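Slide 5. Good morning again after coffee. Now I speak about how the Siltunetti mill sold kitchen cloths by post. In the first year they sent 60 parcels, mostly to Fuvach and the villages near it.
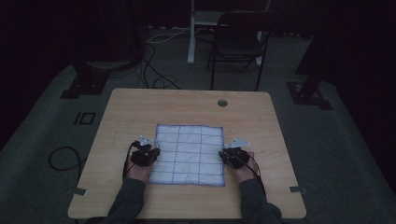 p. 8
Checked cloth was their best seller. Pause here, ask who had one at home.

Slide 6. After three years the mill printed nearly 1,000 catalogs. The price list was on the last page, and many customers tore it out. Say slowly: the Essien shop kept every one. Then go to the map.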